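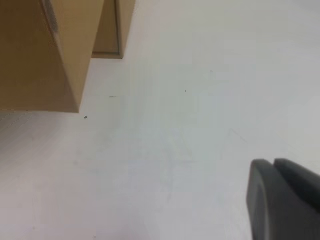
Two cartons on a white surface, with the gripper at lower right.

How to check a packing robot's claims before your shift pays for them

A vendor will tell you the arm handles 1,000 cartons between stoppages. Maybe it does, with the vendor's cartons. Before we let Estel near our Jedilia orders, we ran our own trial at the Bamberg site, and I'd suggest you do the same. You need a notebook, a clock and the people who pack now.

Step 1. Write down what the packers do. Include the small stuff that never makes it into a job description: turning a box to find the good side, pressing a flap flat, setting aside a carton that feels soft. If it isn't on your list, it won't be in the quote either.

Step 2. Use your ordinary cartons. Pull them from the stack as they come. Ask for a run that includes the tired ones, and don't let anyone sort them first. 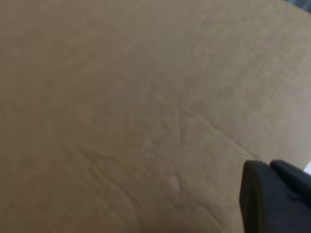

Creased and rippled board close to the gripper. Put cartons like this in the trial.

A fold or a pucker in the board is nothing to a person with two hands. For a gripper it's a question you want answered on your floor, so mark each damaged carton in the notebook and write what happened to it.

Step 3. Log every touch. Each time somebody steps in, write the time and how long it took. Our trial covered 1,884 cartons. The report from Sârbu, the firm that installed the arm, left out any stop under 30 seconds. Our packers' log had them all, and it made for a much duller sales pitch.

Step 4. Name the new work. Somebody clears the faults, feeds the stack and wipes the table. Somebody gets called over from another bench. Put these jobs on the rota, with pay grades, before you sign anything. "The team will absorb it" means your packers do two jobs – one of them for free.

Step 5. Run it on a bad day. We picked a Friday afternoon, with 4 people on the line and a late truck. A quiet morning with the installer standing by tells you very little.

Step 6. Show the log to the packers first. Ask which parts of the job they'd gladly hand over. Ours wanted rid of the lifting and wanted to keep the final check, which was the reverse of what the proposal offered. We sent it back with that written across the top and are waiting for the new version.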